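Home | Forums | Kitchen and Household | Bread and Baking | Search | Log in

Thread: Crust goes soft by the next morning
Started in January by Morven Tennant

morven_t
I've been making the same white tin loaf for a few years and lately the crust is soft by breakfast the day after. Straight out of the oven it's fine, it crackles when I press it. I cool it on a rack for a couple of hours, then it goes in the bread bin. The bin is an enamel one with a tight lid. Same flour as ever, same tin, but we moved house in the autumn and the oven here is a Hviid electric with a fan I can't switch off. The old one was gas.

Recipe is strong white flour, water, salt, a spoon of oil and dried yeast. Baked at 200 for 35 minutes.

kestutis_luik
It's the bin. Water moves from the middle of the loaf to the outside and if the lid is tight it has nowhere to go. Leave the lid open a bit, or put the loaf cut side down on a board with a tea towel over it. The crumb dries out faster but the crust stays crisp for a day.

E. Vídalín
I don't agree that it's the bin. She says she has been doing this for years and it only started lately, so unless the bin is new the bin isn't what changed. The oven changed. A fan oven browns the outside early and people take the bread out before the middle has lost enough water. Bake it longer.

Morven, have you got a probe thermometer? I take a tin loaf to 96 or 97 in the middle.

kestutis_luik
A tight lid will soften any crust, whatever the oven. Both can be true.

E. Vídalín
Yes, but then it would have gone soft in the old house as well.

morven_t
The bin is the same one. In the old house it sat in an unheated pantry, here it's on the worktop next to the kettle, if that matters. No probe, I knock on the bottom and listen.

mogens_th
It matters. Move it away from the kettle for a start.

Also check the real temperature in the oven. I had a Lavar that read 15 degrees too high and I only found out when I bought a cheap oven thermometer and hung it from the shelf. Everything came out pale, and I'd been blaming the flour.

ravn_b
For a crisper crust, take the loaf out of the tin for the last 5 minutes and put it straight on the shelf. The sides of a tin loaf are always damp when you turn it out. Then turn the oven off and leave the door open a crack with the bread still inside. I do this with every loaf now and it makes more difference than the storage.

I'd drop the oil too. Oil gives you a soft crust, that's what it's for.

morven_t
I quite like the oil, it keeps for toast. I'll try the tin thing.

mogens_th
A spoonful of oil in a whole loaf does very little. I wouldn't change that until you've tried the rest, otherwise you won't know which one worked.

ravn_b
It does more than you think. Make one with and one without on the same day and cut them side by side.

kestutis_luik
Does anyone here use a linen bag? My sister gave me a Prareck one and it's all right for the first day, then the bread is hard all the way through by the second evening. I've gone back to paper.

E. Vídalín
Linen is fine for sourdough. For a tin loaf made with dried yeast it dries it too fast. If you can't eat it in two days, slice it and freeze it on the day you bake.

morven_t
Update. I bought a Karkon thermometer to hang in the oven. Set to 200 it settles just over 210, so it's hotter than it says, the other way round from Mogens's. I've turned it down, baked for 45 minutes and had the loaf out of the tin for the last five. The bin is now on the other side of the kitchen with the lid propped on a wooden spoon.

Much better. The top was still firm at breakfast and the sides were firmer than they have been since we moved. I changed three things at once, so I can't say who was right.

E. Vídalín
Hotter than it says fits with what I wrote. Brown outside too early.

kestutis_luik
And the lid is open, which fits with what I wrote.

ravn_b
Try it next time with the lid shut and everything else the same. Then you two can stop.

morven_t
I'll do that at the weekend. The other thing I wanted to ask about is slicing. The end slices come out fine but by the middle of the loaf I'm cutting wedges, thick at the bottom and thin at the top. I've got an ordinary bread knife, not an expensive one. Is it the knife or is it me? I'd rather not buy a slicer, there's no room for it.
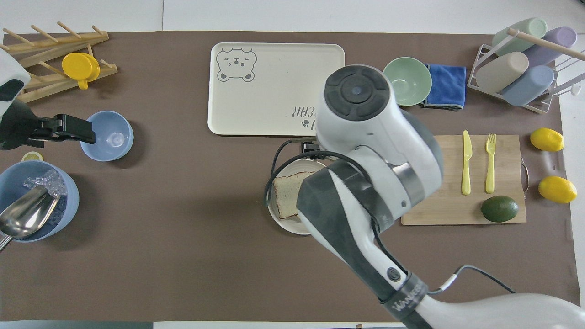
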